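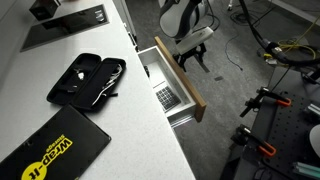 Qui surveille les robots ? Les règles, et pourquoi il faut les lire de près

Par Védís Hviid
19 juillet 2018

On entend souvent dire que les robots sont sûrs. C'est écrit sur les boîtes, c'est répété dans les publicités, et quand on demande pourquoi, on nous répond : « Parce qu'ils respectent les normes. » Bon. Mais une norme, c'est quoi ? Qui l'écrit ? Et est-ce que quelqu'un vérifie ?

Je me méfie un peu des réponses trop rapides. Je vais donc te raconter ce que j'ai compris, et te dire aussi ce qui ne me convainc pas.

Un tiroir, ce n'est pas si simple

Regarde le bras sur la photo. Il a une pince à deux doigts, juste au-dessus d'un tiroir ouvert, et dans le tiroir il y a un petit clavier noir. Toi, tu ouvrirais ce tiroir sans y penser. Si tu sentais que ça coince, tu t'arrêterais. Si ton petit frère mettait la main sur le bord, tu crierais « attention ! » et tu lâcherais tout.

Un robot ne sent pas que ça coince, sauf si on lui a donné de quoi mesurer la force. Il ne voit pas la main de ton petit frère, sauf si on lui a donné de quoi la détecter et un programme qui sait quoi en faire. Il faut penser à tout cela avant de le mettre en marche. Les règles de sécurité servent d'abord à obliger les adultes à y penser.

Et les trois lois des robots ?

Tu les connais peut-être : un robot ne doit pas faire de mal à un humain, il doit obéir, il doit se protéger. Elles sont célèbres et elles viennent d'histoires de science-fiction. Aucun bras de robot ne les a dans la tête. Comment lui expliquer ce que veut dire « faire du mal », quand il ne sait pas ce qu'est un humain ?

Les vraies règles sont bien plus ennuyeuses. Elles parlent de vitesse, de boutons, de barrières et de papiers à remplir. Elles s'adressent aux gens qui construisent les robots, à ceux qui les installent et à ceux qui les font travailler.

Une norme, c'est quoi ?

Une norme est un texte sur lequel des spécialistes se sont mis d'accord. Il y en a pour les prises électriques, pour les casques de vélo, pour la taille des feuilles de papier. Pour les robots des usines, la plus connue au monde s'appelle ISO 10218. Elle a deux parties : une pour le robot lui-même, une autre pour l'endroit où on l'installe, avec tout ce qui l'entoure.

Cette deuxième partie est celle qu'on oublie. Un bras peut être très bien fabriqué et devenir dangereux parce qu'on lui a donné un couteau à tenir, ou parce qu'on l'a placé trop près d'un mur où quelqu'un pourrait être coincé. Quand un vendeur te dit « notre robot est conforme », demande-lui : avec quel outil au bout, et dans quelle pièce ?

Autre chose à savoir : une norme n'est pas tout à fait une loi. La loi est votée et tout le monde doit la suivre. La norme donne une méthode reconnue pour bien faire. En Europe, la loi exige que les machines soient sûres, et suivre la bonne norme aide le fabricant à le montrer. Beaucoup de fabricants contrôlent eux-mêmes leurs machines avant d'y coller les lettres CE. Ils doivent garder un dossier avec leurs preuves. C'est sérieux, mais avoue que c'est un peu comme corriger sa propre dictée.

Commencer par la liste de ce qui peut mal tourner

Avant d'allumer un robot, il faut faire une « évaluation des risques ». Le nom est long et l'idée est facile : on regarde partout et on se demande ce qui pourrait arriver. On se demande aussi si ce serait grave, et si cela risque d'arriver souvent ou presque jamais.

Essaie avec la photo. Je te donne mes idées, tu en trouveras d'autres.

La pince est près de la façade du tiroir. Des doigts pourraient se trouver entre les deux.

Des câbles passent sur la moquette. Quelqu'un peut se prendre les pieds dedans, et une personne qui trébuche se rattrape à ce qu'elle trouve, même à un bras de robot.

Il y a une plaque de cuisson sur le plan de travail. Il faut savoir si elle est branchée, et décider qui a le droit de l'allumer pendant que le robot bouge.

Deux serre-joints orange et noir sont fixés au bord de la table percée de petits trous. Leurs poignées dépassent. On peut s'y cogner la hanche, ou y accrocher une manche.

Tu remarques que plusieurs de ces dangers n'ont rien de futuriste. Un câble par terre fait tomber depuis qu'il existe des câbles. On passe beaucoup de temps à imaginer des robots qui se révoltent et très peu à ranger les fils.

Ensuite, on cherche des solutions, et il y a un ordre à respecter. D'abord, on supprime le danger si on peut : on déplace le câble. Si on ne peut pas, on met une protection, par exemple une barrière. C'est seulement pour ce qui reste qu'on prévient les gens, avec un panneau ou une formation. Coller une affiche « Attention » coûte moins cher que d'installer une barrière, et c'est bien pour cela que je regarde toujours les affiches d'un œil méfiant.

Lentement, s'il te plaît

Quand une personne règle un robot industriel à la main, tout près de lui, il existe un mode lent. La limite habituelle est de 25 centimètres par seconde. Prends une règle de 30 centimètres, pose-la sur la table et fais avancer ton doigt presque jusqu'au bout en une seconde. Ce n'est pas bien rapide. On a le temps de reculer, à condition de regarder et d'avoir la place de reculer.

Il y a aussi le bouton d'arrêt d'urgence, rouge sur un fond jaune. On doit pouvoir l'atteindre vite, et il doit fonctionner même si le programme du robot a planté. Après un arrêt d'urgence, le robot n'a pas le droit de repartir tout seul dès qu'on relâche le bouton. Quelqu'un doit d'abord vérifier, puis le remettre en marche exprès.

Dans les ateliers que je visite, je pose toujours la même question : « Quand avez-vous essayé ce bouton pour la dernière fois ? » Les bons ateliers ouvrent un cahier et me montrent une ligne. Les autres me disent qu'il marche très bien.

Le mot « collaboratif »

Certains robots travaillent sans barrière, à côté des gens. On les appelle « collaboratifs ». Le mot est gentil, on imagine un copain. En réalité, il veut dire que l'on a prévu un moyen de protéger les personnes qui partagent son espace : le robot peut s'arrêter quand on approche, ralentir selon la distance, ou limiter sa force en cas de choc. Un autre document, ISO/TS 15066, donne des repères pour les chocs, partie du corps par partie du corps. Une cuisse supporte mieux un coup qu'un visage, tu t'en doutes.

Mais un bras collaboratif qui tient un objet pointu reste un bras qui tient un objet pointu. Le mot sur l'emballage n'arrondit pas la pointe.

L'histoire de Parka

En mars, l'entreprise Getow m'a invitée à Stotside pour voir son robot Parka, un bras qui range des affaires dans une cuisine. Tout le monde était très fier. On m'a tendu un rapport de 17 pages, et sur la première, en grand : « 3737 ouvertures de tiroir sans accident ».

C'est un beau nombre. J'ai quand même demandé si c'était toujours le même tiroir. Oui. Avec des gens autour ? Non, la pièce était fermée pendant les essais. Et si quelqu'un pose la main sur le bord ? Pas encore testé.

Personne n'avait menti. Le rapport disait vrai : il n'y avait pas eu d'accident. Il ne disait simplement rien de ce que je voulais savoir, parce qu'on ne peut pas pincer une main qui n'est pas là. Chez Petrenko, l'atelier qui avait monté la pince, un technicien m'a montré un essai moins spectaculaire. Il plaçait un capteur de force entre les doigts, notait la valeur, changeait un réglage, recommençait. Deux heures de cela. J'ai trouvé ce cahier plein de ratures plus rassurant que le grand nombre de la première page.

Et à la maison ?

Une usine a des employés formés et des portes qui ferment. Une maison a un chat, des chaussettes par terre et des enfants qui courent. Il existe une norme pour les robots de soins et d'assistance aux personnes, ISO 13482. Elle ne couvre pas tout, et elle ne s'occupe pas des jouets, qui ont leurs propres règles. Quand on me promet un bras qui préparera le dîner pendant que je lis dans le salon, je réponds : peut-être. Montrez-moi d'abord votre évaluation des risques, avec le chat dedans.

Si tu visites un endroit avec un robot

Reste derrière la ligne ou la barrière, même si le robot est immobile. Un robot arrêté attend parfois seulement un signal pour bouger.

Attache tes cheveux longs et laisse ton écharpe au vestiaire.

Demande où est le bouton d'arrêt d'urgence avant le début de la démonstration.

Ne passe jamais la main dans la zone du bras pour ramasser un objet tombé. Appelle la personne responsable.

Pose des questions. Qu'est-ce qui a été testé ? Par qui ? Avec quel outil ? Qu'est-ce qui n'a pas encore été essayé ? Si l'adulte te répond « je ne sais pas, je vais vérifier », c'est une bonne réponse. S'il te dit de ne pas t'inquiéter, repose la question.

Petit lexique

Arrêt d'urgence : commande qui arrête vite la machine quand il y a un danger.

Évaluation des risques : recherche de tout ce qui peut blesser quelqu'un, avec ce que l'on décide d'y faire.

Norme : texte écrit par des spécialistes qui se sont mis d'accord sur une façon de faire.

Pince : partie fixée au bout du bras pour saisir des objets. On dit aussi « préhenseur », surtout dans les catalogues.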